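Skodis Street Tenants' Association
Minutes of the regular meeting, 2020-07-21

Held by phone and video, 7:00 p.m.

Present: Efthymia Balaskas (chair), Lambros Theodorakopoulos, Mirjam Postma, Duván Alvarado (minutes)
Apologies: Spyros Papadakis

1. Minutes of the last meeting

Approved with one correction. Under Laundry Room, "both dryers" should read "the left dryer." The right one was working at the time.

2. Laundry room

The left dryer was repaired by Zokley on their second visit. The building owner has paid for the part but disputes the call-out charge for the first visit, when the technician could not get in. Lambros said the key had been left at the front desk as agreed and he has the text message to show it. He will forward it to the owner.

Use of the room is still limited to one household at a time. Mirjam asked whether the sign-up sheet could go back to hourly slots, as 60 minutes is not enough for a wash and a dry. Duván said shorter slots were what people asked for in the spring. Left as it is until August.

3. Roof and top-floor leak

Water came into 5C again during the storm. The owner's contractor, Flimton, patched the flashing by the vent but has not looked at the drain, where Efthymia thinks the water is getting in. The tenant in 5C has photos with dates and has been asked to send them in.

Agreed to write to the owner asking for a full inspection of the drain and a written report. Efthymia to draft, Lambros to read it over before it goes out.

4. Money

Balance is $1,670. The only expense since the last meeting was printing for the rent relief flyer. Dues have come in from 11 households. Duván will put a reminder under doors – no knocking for now.

Mirjam asked if the association could help one household with a late electric bill. Discussion. The rules allow money to be spent on shared costs only, and Lambros did not want to change that without a full meeting. Mirjam will pass on the number for the county assistance line instead and offer help with the form.

5. Courtyard

Benches stay taped off. Efthymia has had two complaints about music after 10 p.m. and one complaint about the complaints. Quiet hours are in the lease and a copy of that page will go on the board by the mailboxes.

The tomato planters may stay where they are provided the path to the side gate is clear. Spyros sent word that he will move the hose.

6. Swap shelf

The shelf in the basement hallway closed in March. Mirjam proposed running it online, with items listed on the Pop group page and picked up from outside the giver's door. Books, kitchen things, toys and toiletries are all fine – no food, no mattresses, nothing with a cord unless it has been tested. Items not claimed in a week come off the list.

Agreed. Mirjam will run it through the end of August and report back. Nail polish is among the small items for the first list.

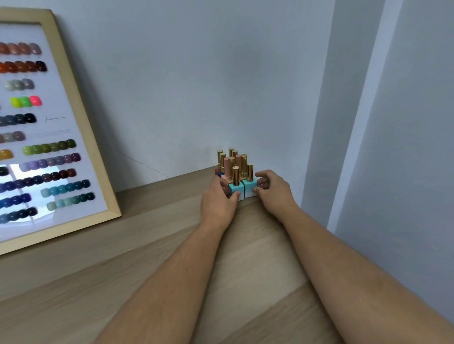 7. Next meeting

Third week of August, same time, by phone and video. Duván to send the link. Items for the agenda should reach Efthymia by the Friday before.

Meeting closed at 8:25 p.m.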